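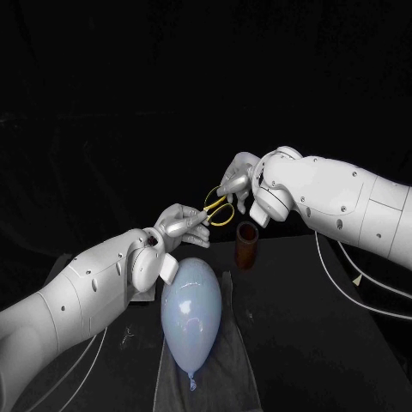
Unit 6: The handover that wasn't
Notes for the second half of Robot Manipulation and Safety, Lelitz campus

Last time we finished with grasp planning and I promised you a real fault to chew on. It's one of mine, from the Rullolen project, and I still wince a little when I go through the logs. Please read these notes before lab, and bring the fault tree worksheet (the long one, not the one with the typo in the title).

The task

Rullolen is our two-arm balloon task. The balloon lies on a cloth on the table, and the arms have to work on it together without bursting it, including some work with scissors. I like balloons for teaching because they're light, they roll, they squeak, and they don't forgive you. A metal block will sit there while your controller does something dumb. A balloon lets the whole building know!

The part we care about today is the handover. The left hand holds the scissors up by the blades with the handles sticking out, the right hand comes in and takes the handles, and the left hand lets go. You do this in your kitchen without thinking. You also feel the other person's pull through the scissors, and you open your fingers when it feels right. Our robot had to make do with a wrist force reading and a rule I wrote at 2 p.m. after a big lunch.

My rule went like this:

1. Right hand reports "closed."
2. Left wrist sees a pull toward the right hand above threshold.
3. The pull lasts 400 milliseconds.
4. Left hand opens.

If the pull never came, a timeout at 945 milliseconds was supposed to cancel everything and keep the left hand shut. Hang on to that number, we'll need it.

What went wrong

Runs 1 through 10 were fine. Boring, even. On run 11 the left hand opened while the right hand had hold of nothing but air. The scissors dropped, points first, onto the balloon. Bang. I spilled my coffee, and the arms carried right on with the next step as if they'd done a lovely job.
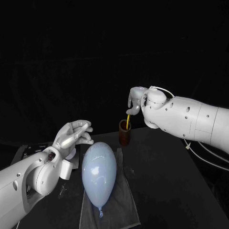

So I pulled the log, all 3,000 lines of it, and started where I always start, with the last message that was definitely true. That was "right hand approaching." The next one, "right hand closed," was already wrong. The finger controller sends that message when the fingers stop moving, and I had read it as "the fingers have something in them." Those are very different claims! Fingers also stop when they run out of travel, or bump each other, or get told to stop by something else. I went back to the hand manual, and Lương, who make the hands, spell it out in their status table. I just hadn't read that far.

Then the pull. There was a nice steady pull at the left wrist, well over threshold, and for a while I couldn't explain it at all. The right hand wasn't touching the scissors, so who was tugging? It was a cable. The arm had come in a bit lower than in the earlier runs, the cable had snagged, and the drag on the wrist pointed in just the wrong direction. My rule had no idea what a cable was. It saw a pull and waited out its 400 milliseconds like a good citizen.

And the timeout? Never got a chance. It only watches for a missing pull, and as far as the software knew, the pull was right there.

Now stop and draw this before reading on. Put "scissors dropped" at the top of the tree. You should end up with an AND gate over the false "closed" and the false pull. People in earlier classes loved to draw an OR there, and then the tree says the snagged cable alone could do it, which doesn't match the rule.

The near miss I'd missed

This bit bothers me more than the bang does. When I replayed the older runs, run 7 had the same false "closed" message. The cable hung free that time, the timeout fired, the arm tried again, and it worked. I'd marked it down as a pass. If your robot recovers by itself, write it down anyway, with the time and what it recovered from.
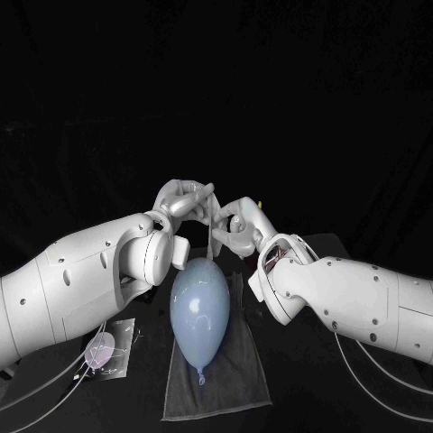
Pulling on the balloon's neck has a cousin of this problem, by the way. Both hands are in close, the rubber stretches, and force at the wrist can come from the rubber, from the other hand's fingers, or from a cable again. Keep it in mind for question 3.

What we changed

The right hand now has to give a small test tug, and the left wrist has to feel that tug at the matching moment. A cable doesn't know when to pull, so it fails the test (so far). We rerouted the cables with more slack. "Closed" became "stopped" in our code, everywhere, which took me an entire January afternoon. And a drop now triggers a protective stop on both arms through the Walteck safety controller, so they no longer wander off to the next step.

People rule, same as always: hands stay out of the cell while either arm is holding a blade, even if it looks paused. Paused arms can resume. Use the enable switch and check the light yourself.

For lab

1. Finish the fault tree and mark which branches the test tug removes.
2. Find a way the test tug could still be fooled. There's at least one, and I'd like to hear yours before I tell you mine.
3. Write a release rule for the neck-pulling step. Say what each signal measures and, on a separate line, what you're assuming it means.

Half a page each is plenty. Hand it in at the start of lab, on paper please, because I scribble all over these.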